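October, bench notes, iron gall ink, batch 2

Started 8:40. Dilruba already had the kettle on. Galls from the Clornthorpe bag, the darker ones, the pale ones with the exit holes go back in the jar for demo only.

Crushed with the hammer in a cloth bag. Too fine again I think, half of it is dust and it will clog the filter like last time. Next time stop when the biggest bits are pea size and leave it. 86 g after picking out the obvious rubbish (twig, something that used to be a beetle).

Soak water is the rainwater, not tap. Daithí wants a tap water side batch to see if the hardness matters, fine, he can do it, label it DD-tap and keep it OFF my shelf. Lid loose on both jars.

Old soak (the one we put up last month, 17 days in) strained this morning. Smell ok, earthy, bit sour, mold skin on top came away in one piece. Color of strong tea. Strained through muslin first then coffee filter. Filter took forever. Squeezed the muslin, which I always say I won't do, and now there's silt in the bottom of the beaker. Let it settle over lunch.

11:15 added the iron sulfate, dissolved in a little warm water first, poured slowly. Went gray then violet then black, as it should. Gum arabic last. Had to break up lumps with the back of a spoon, the powder from Carré clumps worse than the stuff we had before. Sieve it dry next time, dont tip the whole packet in.

First strokes: pale gray going down, hard to see what you're writing. Darkened while I was looking at it. Feathers on the cheap pad. On the Odano sheet the line stays put, nice edge, slight shine where the nib was full. Too much gum? Perrine says the shine is fine, I think it drags. We did not agree.

Dip test, same nib for all, wiped between:
- Odano smooth: clean, sharp hairlines
- Odano rough: nib catches on upstrokes, otherwise good
- cheap pad: feathers, shows through the back
- old ledger paper: best of the lot, annoying, can't get any more of it
- brown wrapping: dont bother

Color is more brown-black than batch 1. Could be the galls, could be the longer soak, could be me being mean with the iron. Changed more than one thing at once so can't say. Batch 3 changes ONE thing. 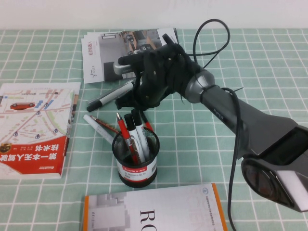
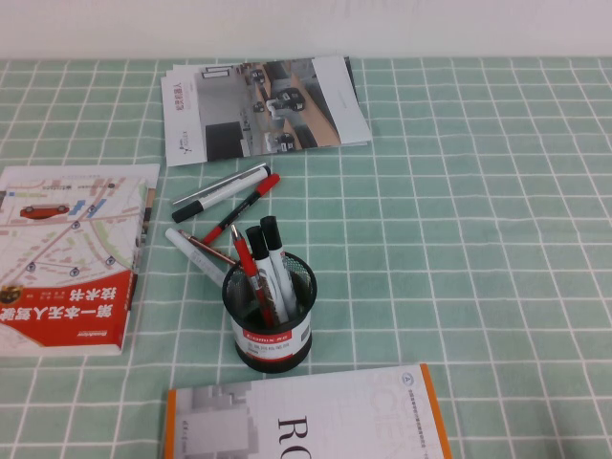 Side table: green grid cloth, pen cup, printed matter.

Window strips. Strip from batch 1 has been taped up in the south window since we made it, lower half covered with card. Took the card off, there is a difference but small, exposed half a touch browner. Control strip in the drawer looks the same as the covered half. Taped a batch 2 strip up next to it. Please do not move these to clean the glass. Clean round them.

Chaiwat asked whether he can put it in his fountain pen. No. Dip pens only. It has gum in it and it's acid, it'll set in the feed and he'll be back here wanting the ultrasonic bath. Told him Clémence has a commercial one that's meant for fountain pens, ask her what it is and write it down for the handout.

pH — only had the strips, well on the acid side, read against the card under the bad lamp so take it with salt. Want a proper meter reading before anything goes on paper that matters. Dilruba is for adding crushed eggshell to bring it up a bit. Old recipes do it, but it might throw the color out. Try on a small pour, not the main bottle.

Wash test after lunch. Strips in cold water, short soak, no rubbing. Batch 1 line didn't budge. Batch 2 let go a faint gray halo, but it was only written this morning so not really fair. Repeat when it's had a week.

Stains: bench has a new one, left of the sink. Lemon juice took most of it. Apron is a write-off. Nitrile gloves next time even for "just pouring".

Bottled into the brown glass, small bottles, filled to the shoulder. One clove in each against mold. Labels say IG-2 and the month. The Dendo labels smear when damp so pencil only or use the paper ones in the tin.

Left over: the silt. Kept it in a jar because Perrine wants to try it as a wash on the rough paper. If it's still there next month I'm throwing it out.

To do
order iron sulfate, the smaller tub
coffee filters, the big size
ask Daithí where the good scales went
type up recipe with the amounts corrected, the sheet on the wall still has the old gum figure and somebody is going to follow it
check DD-tap for skin, stir
batch 1 vs 2 writen side by side on one sheet for the folder

Stopped 4:30, hands still gray.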